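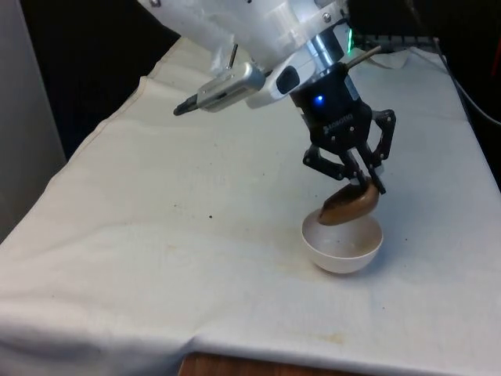 Trevor Treloar

Students > Placement > During and After Placement > Writing the Placement Report

Writing Your Hospitality Placement Report

This page applies to students of Plarton College who are completing a placement in a hotel, restaurant or event venue. It explains how to plan, write and submit the placement report. Students working abroad should also read the page on overseas hosts.

Before you start

The report covers the full placement period of 22 weeks. Students who change departments during that time, for example from housekeeping to front office, submit a single report with a separate section for each department.

You will need your signed attendance record, your weekly log, the learning agreement you completed with your host, and the comments from your mid-placement visit. If a page of the attendance record is missing, ask your host supervisor to sign a replacement before you leave the property. Replacements signed after the placement has ended must go through the Placement Office.

Step by step

Download the report template from Tidura, the student placement portal. Do not change the headings or their order. Enter your name, your student number and the name of your host as it appears on the learning agreement. Students placed with the Furukawa hotel group should enter the individual property and not the group.

Write the introduction. Describe the property, the type of guests it serves, and the department in which you worked. One page is usually enough. Text copied from the host's website will be treated as unattributed material.

Describe your duties. Work from your weekly log and group similar tasks together. A reader who has never worked a breakfast shift should be able to understand what you were responsible for and who checked your work.

Choose two situations for the reflective section. Each should be a situation in which you had to make a decision, such as handling a complaint at the desk or reorganizing a section when a colleague was absent. State what happened, what you did, what the result was, and what you would do differently. Guests and coworkers must not be named. Use job titles for staff and general terms for guests ("a guest attending a conference").

Return to the goals in your learning agreement and comment on each one. A goal that was not met does not lower your grade if you explain why and show what you did about it.

Ask your host supervisor to read the section on duties and sign the confirmation form. Supervisors are often busy at the end of a season, so please make this request almost two weeks before your final shift. The supervisor does not need to see the reflective section.

Length and layout

The report may not exceed 22 pages, excluding appendices. Menus, floor plans and training sheets belong in the appendices and may be included only with the host's permission. Payroll information, room rates agreed with corporate clients and guest lists may not be included in any form.

Submitting the report

Upload the report and the signed confirmation form to Tidura as separate files. The portal sends a receipt to your college email address. Keep this receipt until grades are released. Reports for summer placements are due in October, and the exact deadline is shown on your portal home screen.

Students placed at Café Gatito, the college's training restaurant, submit in the same way. Their confirmation form is signed by the restaurant manager.

Extensions

Requests for more time must reach the Placement Office before the deadline and must include supporting documents. Extra shifts accepted voluntarily from the host are not grounds for an extension.

Last updated: 31 August 2022

Contact the Placement Office | © Plarton College | Back to top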